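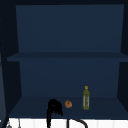 I gave up driving to work in July. The car needed a new clutch and the garage in Endham wanted more than the car was worth, so I sold it to a man for 400 pounds and bought a bus pass. A few people have asked how it's going, so I'm writing it down.

The 9 is the only bus that gets me there without a change. It leaves from the stop by the chemist and goes the long way round, through the estate and past the hospital, then out along the river road. On a good morning the trip takes 60 minutes. By car it was less than half that. I knew this before I sold the car, but knowing it and sitting through it are different things, and for the first fortnight I was in a bad mood by the time I got to my desk.

What changed was that I started reading again. I hadn't finished a book in two years. Tania Patwary at work lent me a thick novel about a family of salt traders and I got through it in eight days, all of it on the bus. After that I joined the library. The Endham branch is only open in the afternoons now, but they let you reserve things online and pick them up from the shelf by the door. I have read more since July than in the five years before it.

I also know the other passengers a bit. Debashish Seneviratne gets on at the hospital after his night shift and is usually asleep by the bridge. He asked me once to wake him at the station, and I do it most mornings now. We don't talk much otherwise.

The journey home is worse. If I miss the ten past five there is nothing until six, and the shelter leaks at one end.

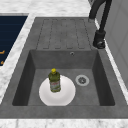

Getting in after seven means we eat late, and I've moved most of the cooking to the weekend. Soup and dal freeze well. Rice I do fresh. Sandamali thinks I should get a bicycle and ride to the station, then take the train, which would save me twenty minutes each way. She may be right, but the river road has no lights and I don't fancy it in winter.

On money, I'm clearly better off. The pass costs less each month than I was spending on petrol, and there is no insurance, tax or parking on top. I had expected to spend some of it on taxis but I've taken 2 since the summer, both for early hospital appointments.

The shopping was the part I worried about most. I carry a rucksack and go more often, and anything heavy gets delivered. My neighbour Bernd offered me a lift to the tip when I cleared out the shed, and I paid for his lunch.

The timetable changes again next month. There's a draft pinned up at the station and it looks as if the ten past five will become the twenty past, which would suit me.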